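Gallery: the big table

Hello again! If you haven't been to us before, we're up the back stairs at Gultach, third door along, and the big table is the thing you'll bump into first.

Dindo Bañez put me on to covering it with cardboard, and I wish I'd listened years ago. A flat sheet across the top, plain beige, and you can scribble on it, slide things about on it and throw it out when it gets tatty. We used to have an oilcloth from Lauritsen (86 inches of it, and it never once lay flat).

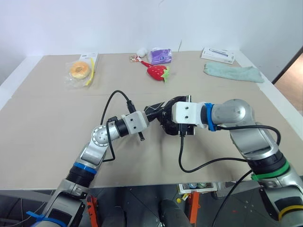
A new sheet goes down every 3 weeks or so in the busy months, though I've stretched one to 8 when I was feeling mean. Masking tape underneath at the corners, never on top - it catches your sleeves.

If you'd like to try the same at home, ask at Fetska for their old packing sheets. They're usually glad to see the back of them, and the big ones go fast, so get there before ten in the morning.

More pictures when I've sorted the rest!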